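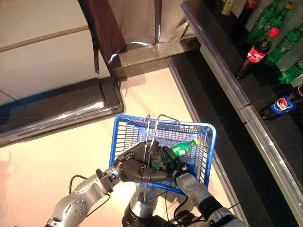
So I finally went to a school board meeting. I've had kids in this district for 9 years and had never once sat through a whole one, and wow, they are long! We started at six and I got home after eleven.

The big item was the plan to merge the two middle schools. I went in pretty sure I was against it (my youngest walks to Tedus Middle and I like that a lot) and I came out... less sure. Bereket Endale from the parent group had read all 32 pages of the proposal, which is more than I can say for me, and he kept asking what happens to the bus routes. He asked 3 times and never got a real answer. If you're moving 400 kids across town, I'd think the buses come first — but what do I know, I drive a minivan.

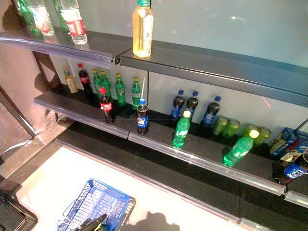
The part I keep thinking about is the music program. Anežka Kollár teaches band at Tedus, and she got up and asked whether both bands would keep their practice rooms. The board chair said it was "under review." People groaned, me included.

Anyway, there's another meeting in August and they're taking written comments until then. I'm going to send one in, mostly on buses, with a paragraph on band if I can keep it polite. If you live on the Jurčo Street side and want to carpool, leave me a comment. I'll bring snacks, and a cushion for those awful chairs.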